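3.2 Materials and layout of the table

The objects for the sorting and play tasks were chosen after a small survey of the families who visit the Berngate play room. We wanted things that a child of preschool age knows from home and that can be washed or wiped between two visits. Rima Issa made the first list, and Leen Qudah reduced it by removing everything with loose parts or with a strong smell. From the list of 172 items we kept the ones that at least two families had named without help. The task we discuss in this section uses only a few of them: a round wooden bowl, a plush strawberry and a flat green sponge.

The bowl is the container in all trials. We preferred wood to plastic for two reasons. The light color makes a clear contrast with the red and the green of the objects, and the thick rim shows well where the inside begins. In the pilot in January we used a thin metal bowl from Gikeo, and the parents told us that the noise of it disturbed the younger children. Figure 3 shows the layout with the sponge already inside the bowl and the strawberry still on the table.
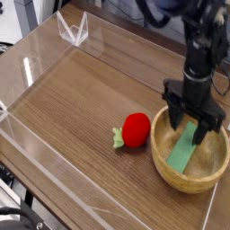
Figure 3. Layout with one object in the bowl: sponge inside, plush strawberry on the tabletop to the left of the bowl.

The place of the strawberry next to the bowl was decided with some care. When the soft toy was far from the bowl, the adults who rated the layouts often described it as "left behind" or "not part of it". When it was near, they described it as "next" or "waiting". We wanted the second reading, so the toy is always put down close to the bowl, on its side. It does not stand well on its rounded body, and we did not want to add a support under it.

The clear acrylic walls keep the objects on the table and let the raters see the surface from the side. Their disadvantage is the reflections. Under the ceiling lamps there are bright lines along the edges of the panels, and one rater from the Zein group mentioned that these lines took her attention away from the objects in the first minutes.

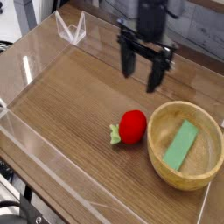

The tabletop has a medium brown wood grain, darker than the bowl. We tested a white cover from Ondwood during 3 sessions, but on white the rim of the bowl was less easy to see, and we returned to the brown surface. The red of the strawberry was named correctly by all raters on both surfaces. The light green leaves at its end were helpful in another way. Raters used them to say in which direction the toy was pointing, and for this reason we included direction as a separate item in the rating form.

Each rater received 200 layouts in a random order and wrote one short sentence for each. Sentences which spoke only about color were kept, but they were analyzed separately (see Section 4.1).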